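Search the help pages Go

Label printer skips every second label after changing rolls
Posted by Bohdana Mykhailiuk, February 14, 2021

I run Ziton on a desktop thermal printer to make stock labels for storage bins. Since I switched to a new roll, it prints one label and feeds one blank. The old roll was 40 mm long per label with a 2 mm gap. The new one looks the same, but the supplier does not list the gap. Driver version is 154. Is this a driver setting or a sensor fault?

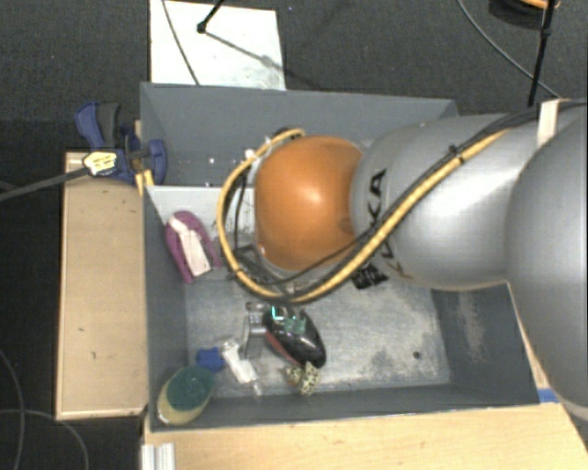

Gray bins, with the arm above them.

The bins take one label each on the short side, so I can't change the label size.

Graham Parsons
Run the gap calibration first. Turn the printer off, hold the feed button, turn it on and release after the second blink. It should feed a few labels and stop at a tear line. Then open the page setup in Ziton and check that the height is the label only - the gap goes in its own field. If the height is even slightly over the real label, the printer treats the job as two labels long.

Kayode Effiong
Had this with Clutico rolls. Reinstalled the driver, no change. Went back to the old brand.

Miroslava Symonenko
Graham's second point is the likely one. Measure from the top of one label to the top of the next across ten labels and divide. Also check for black marks on the back of the liner. If there are any, set the media type to "mark" and calibrate again.

Contact | Copyright | Back to top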